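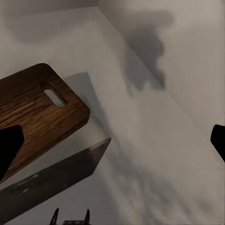 Call for Participants: Kitchen Arm Build, Testport Shared Workshop

The Testport Shared Workshop invites applications from members and local residents to join the Stalent project, a two-finger robot gripper for simple kitchen tasks. Work is at present carried out in simulation, with a knife and a cutting board as the first test objects. Assembly on the bench will begin in July.

Places available: 3

Participants should be able to attend two evenings a month and have some experience in programming, wiring or 3D printing – formal training is not required. Parts are paid for from a project fund of $2,617.

Applications, of one page at most, should be addressed to Carla Hijazi, Project Lead, by Jun 15, 2021. Questions about workshop access may be directed to Tamer Saliba.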